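Home | About | Collections | Programs | Staff News | Contact

Filed under: Staff Profiles, Housewares and Daily Life

A Conversation with Zlata Melnychuk

The housewares collection at the Lovov Museum of Domestic Life comprises 2,888 catalogued objects, of which more than 200 are bowls. They were made for porridge, for soup, for rising dough and for shaving. Most came from ordinary kitchens, and a good number arrived with no record of who had eaten from them. Zlata Melnychuk has been responsible for them for ten years, first as assistant registrar and now as curator of housewares.

Ms. Melnychuk met with this office in the study room on the second floor, where preparations were under way for the April display, "At the Table." She had set aside the morning for measuring and had agreed to talk between entries.

"I was trained in furniture," she said. "I expected to spend my working life with chairs. The post that came open was in housewares, and I told myself I would stay one year. Then I was given the Fedoruk gift to sort, and I did not ask for a transfer."

The Fedoruk gift remains the largest single donation the department has received. It consists of 336 pieces from a boarding house that closed after two generations in the same family. The dishes came in apple boxes, wrapped in newspaper, and the first inventory took most of a winter. Ms. Melnychuk recalled that the family had offered to send only the better pieces.

"I asked them to send everything," she said. "If you keep only what is handsome, you end up with a collection of things that were hardly used. The plates from the back of the cupboard are the ones that tell you how many people sat down to supper, and how often something was dropped."

Asked how she examines a bowl that carries no decoration, she answered at some length. She begins with the rim, which she checks with a fingertip for small chips before she looks at it under the lamp. She then considers the slope of the wall and the depth, and only afterward turns the piece over. In her view, too many catalog entries start with the mark on the base and go no further.

"A plain white bowl is difficult to write about," she said. "There is no pattern to name. You have to look at how the light lies on the inside, whether the white is a cold white or closer to cream, whether the wall is shallow enough for a spoon to reach the bottom easily. I ask new staff to write a full paragraph on one before I let them near anything painted."

Demyd Harasym, who joined the department as collections assistant, was given that exercise in his first week. His paragraph was returned to him four times. "The first version said 'bowl, white, round,'" Mr. Harasym recalled. "She wrote underneath it, 'Yes, and?' I have kept the sheet."

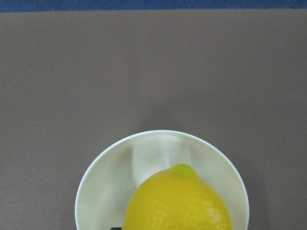 DEPARTMENT OF HOUSEWARES AND DAILY LIFE

The surface on which pieces are viewed has been a matter of some discussion within the department. Ms. Melnychuk favors a matte brown with no pattern. Against it, she said, the outline of a pale rim can be followed without effort, and the shadow beside the bowl stays soft. Mr. Harasym had argued for gray. The two tried several samples before the present arrangement was approved.

"On a white table, a cream bowl looks dirty," Ms. Melnychuk said. "On black, everything looks like jewelry. Brown is what most of these pieces would have stood on at home, or near enough."

The April display will follow a single day's meals, with breakfast in the first case and supper in the last. The cases are being built by the firm of Venier, and the printed guide is being prepared by Droner, which also produced the guide to last year's exhibition of kitchen linens. Labels will be short. Visitors who wish to know more about a piece may request its full entry at the information desk.

Ms. Melnychuk was asked whether she had a favorite among the bowls. She declined to name one, but acknowledged that she eats her own breakfast from a chipped white one that she would not accept for the collection. "The glaze is poor," she said. "It holds exactly the right amount of oatmeal."

She then returned to the morning's measuring. Mr. Harasym read out the next number on the list, and she wrote it down in pencil.

Published 29/03/2018

Contact the Department | © Lovov Museum of Domestic Life. All rights reserved. | Back to top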